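Bimanual hands, household objects: how many demos before you stop?

Forum > Learning from demonstration > Data collection

vantoniuk
Started this thread on 4th July because the building was quiet and I had run out of excuses to look at our numbers.

We have 3264 episodes of tabletop tasks on the two-handed setup. Put the thing on the plate, move the thing off the plate, pick up the soft thing, hand it over. The policy is good at everything involving rigid objects of sensible size. It is terrible at anything that crinkles. My boss would like to know if the answer is "collect more," and I would like it to be anything else, given who does the collecting.

So: at what point did you stop adding demos and start throwing them out?

chaltu_w
We stopped at 2000 and it was the best decision we made all year. Half of ours were the same demo with a different shirt on. Same operator, same starting pose, same approach from the same side. The model learned that operator very well. If he ever needs replacing at home we have a candidate.

What does your object mix look like? "Household objects" covers a lot of sins.

vantoniuk
Mixed. A session gets a few things from the bin, set down wherever, and the operator gets a prompt. This is the bubble wrap family, the one I lose sleep over.

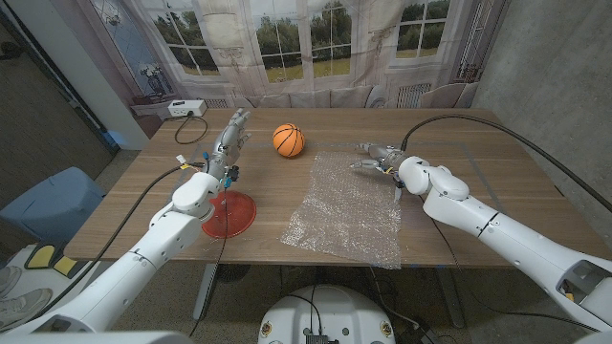
Red plate, small basketball, bubble wrap. Right hand over the wrap, left hand up and out of the way.

The prompts for this layout are "pick up the bubble wrap," "put the ball on the plate" and "cover the ball with the wrap." The second is fine. The first works when it feels like it. The third I would rather not discuss at work.

lquezada
Clear wrap on a wood-grain table, so the camera is mostly seeing table. I'd put money on perception before I blamed the demo count. Put down a dark mat for a week and see if your success rate jumps. If it does, you have your answer and you've saved yourself a thousand episodes.

chaltu_w
Or he's trained a policy that needs a dark mat.

lquezada
It's a diagnostic. I'm not suggesting he marry it.

conmanriquez
Disagree with Leopoldo, mildly. We had the same failure with plastic bags and spent most of September on lighting and mats. It helped a bit. What really helped was looking at how the operators were grabbing. With a rigid object everybody does more or less the same grasp. With film or wrap, one person pinches a corner, another scoops from the edge of the table, another flattens a palm on it and drags. Average those and you get a hand that hovers over the thing looking thoughtful.

Vitalii, does yours hover?

vantoniuk
It hovers. It hovers like a man in front of an open fridge.

conmanriquez
There you go. Pick one grasp and relabel or drop the rest. You'll hate it because it feels like burning money.

rhuerta
I have to object to "pick one grasp." That's how you get a policy that works on exactly one placement of the wrap. In your picture it hangs a little over the front edge. Scooping from the edge is perfectly reasonable there and useless in the middle of the table. The variety isn't noise, it's people responding to where the object is. If your model can't represent more than one way of doing things, that's the model's problem.

conmanriquez
Sure, if each operator were choosing by placement. Ours weren't. Ours were choosing by what they had done the last forty times. I checked.

rhuerta
Then write the rule down and make them follow it. Edge overhang, scoop. Flat, pinch the near corner. That still isn't one grasp.

conmanriquez
Fine. Two grasps. I'm feeling generous.

chaltu_w
Separate question, what is the left hand doing during "pick up the bubble wrap"? We found that idle arms are where the junk hides. Operators rest, fidget, wave at people. The model takes all of it seriously. Ours developed a little flourish before every pick that we eventually traced to one guy at Pluvent stretching his wrist between trials.

vantoniuk
Supposed to park. Operators were told "somewhere comfortable," which I now see was an instruction I should have read out loud before sending.

lquezada
Comfortable for whom?

vantoniuk
Quite.

rhuerta
Fixed park pose at the start and end of every episode. We have ours on a foot pedal with Rero, the recorder we use, and it refuses to save if either arm is out of tolerance. People complained for two days and then forgot it had ever been different.

chaltu_w
Hard no on refusing to save. You lose the odd recoveries, and those are the best episodes in the set. Flag them, keep them, sort it out later.

rhuerta
"Sort it out later" is how he got to 3264.

vantoniuk
I felt that from here.

OK, update. I went through the wrap episodes by hand, with a lot of coffee. After dropping false starts, anything where the idle arm wandered across the plate, and anything where I couldn't tell what the operator had in mind, the full set goes down to 1941. Tagged the wrap ones by grasp too. Corner pinch is most of it, edge scoop is second, and there's a category I've named "negotiation."

Retraining over the weekend. No mat yet.

lquezada
Do the mat.

conmanriquez
Don't do the mat at the same time, or you won't know which one fixed it.

lquezada
I didn't say at the same time.

vantoniuk
Back with results. Hovering is much reduced on flat wrap. It commits to the corner and gets it more often than it misses, a thing I have never been able to type before. Edge overhang is still poor. It goes for a pinch where there's nothing to pinch and shoves the wrap further off the table.

rhuerta
How many scoop episodes survived your cull?

vantoniuk
Not enough, and I know what you're going to say.

rhuerta
Collect more.

chaltu_w
Collect more, but only those. And use two operators who have never met.

lquezada
And a mat.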